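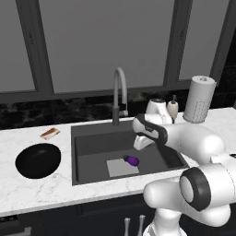 Kaiwen Jia wrote back that the pantry list was useful but the recipes needed a plain note on who they feed, how long they keep, and what to buy if the store is out of something. Most of this README is my attempt at that.

# Grendard

Grendard is a folder of weeknight recipes and shopping lists, kept as plain text. It has 104 recipes. Nearly all of them were cooked on work nights after a single grocery trip for the week.

Last edited: 2026-01-13

## What's in the folder

- `recipes/` has one file per dish
- `lists/` has shopping lists by week
- `pantry.md` is the stuff I try never to run out of
- `swaps.md` has substitutions, mostly from Xiuying Cheng
- `notes/` is unsorted, read at your own risk

## Recipe format

Every file starts with the same few lines:

```
title:
serves:
minutes:
keeps:
main:
```

`serves` means adults eating dinner with nothing else on the table. `minutes` starts when you pick up the knife and includes chopping. `keeps` is days in the fridge with a lid on. If a dish freezes well, there is a line at the bottom saying so. If there is no line, I haven't tried it.

Of the 104, 65 have no meat. They are not tagged as vegetarian, as a few use fish sauce or chicken stock. Search for those words before you cook for someone who cares.

## Units

Cups and spoons for most things, ounces for cheese and pasta. Oven temperatures are Fahrenheit. Shufen Han's dumpling files were in grams and I left them that way. Her 100 gram flour batches don't convert to anything you'd want to measure in cups.

## Shopping lists

Lists are sorted by store section: produce, dairy, dry goods, frozen, other. They assume you already have everything in `pantry.md`. The August lists lean heavily on tomatoes and corn and are not much use in winter.

There are no prices. I had them in an older version and they went out of date too fast.

## Known problems

- The lentil soup file says it serves 3. That was with bread.
- Two files are called `beans.md`, in different subfolders. They are different dishes.
- Salt is low throughout. Kári Mogensen doubles it.
- Baking is thin. I don't bake much.

## Adding a recipe

Cook it at least twice first. Fill in all the header lines, and put your name at the bottom if you want credit. Kaiwen Dong merges new files, usually on the weekend. Changes to `swaps.md` go to Xiuying.

Copy anything you like for home use. Please ask before printing the whole set.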